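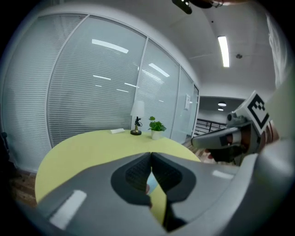
Crédit : Prernari / documentation technique Uibo

Uibo (pince instrumentée)

L'Uibo est une pince à main instrumentée, employée par paire pour enregistrer des gestes de manipulation destinés à l'apprentissage de bras robotisés. Elle est produite par Prernari et entretenue, pour le parc de Prundinby, par l'atelier Brireseo.

Constitution

Chaque pince comprend un corps gris et deux doigts opposés. La face intérieure des doigts porte un patin texturé gris foncé, logé dans un entourage noir d'aspect caoutchouteux. Un bloc blanc à motif fiduciel noir surmonte le petit module caméra à objectif rond et permet de situer une pince par rapport à l'autre. Des étiquettes blanches sont fixées sur le corps.

Mise en place

Les deux pinces sont mises sous tension avant tout déplacement, puis maintenues immobiles pendant 16 secondes, le temps de l'initialisation. Le marqueur de chaque pince est ensuite présenté à la caméra de l'autre. Le contrôle s'effectue face au plan de travail, lampes allumées, l'exposition étant verrouillée à l'issue de cette étape.

Entretien

Les patins se nettoient au chiffon non pelucheux légèrement humide ; les solvants sont proscrits. Leur remplacement intervient après 2000 cycles de fermeture environ, ou dès que la texture s'efface. Les deux patins d'une même pince sont changés ensemble. Un marqueur rayé ou taché est remplacé, jamais retouché.

Pannes courantes

Une perte de suivi provient le plus souvent d'un reflet sur le marqueur. Un défaut de parallélisme des doigts impose la dépose du corps et un nouvel étalonnage de l'ouverture, réalisé sur 32 positions.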